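**Six weeks with the Miltico 41 e-reader**

Miltico has replaced its entry-level e-reader with the 41, and the new model has been my only reading device since February. It keeps the matte screen and page buttons of its predecessor. The principal changes are a slimmer body, a USB-C port and a revised library menu.

The device weighs 161 grams and can be held in one hand for a full train journey between Genham and Sudstead. Text is sharp at all sizes. The front light is even, although its lowest setting remains too bright for a dark bedroom.

Storage is sufficient for most readers. My own library of nearly 300 titles transferred without error, but the collections I had created on the older model did not carry over and had to be rebuilt by hand. Miltico's support pages make no mention of this.

Battery life is satisfactory – I have charged the device 4 times, with the wireless connection switched off outside library downloads. Page turns are quick in novels and noticeably slower in scanned documents. Those who read mainly PDF files should consider a larger screen.

The Rüegg cover, sold separately, fits well and wakes the screen reliably. Its price is difficult to justify.

Owners of the previous model have little reason to upgrade. For a first e-reader, the 41 is a sound purchase.

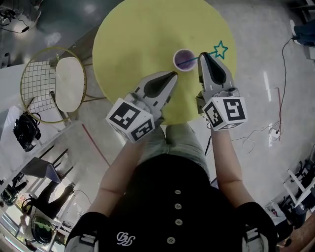
*Posted by **Nasrin Tabrizi** in Devices*

Corrections and questions may be left in the comments. My notes on borrowing library books with the 41 will follow in a separate post.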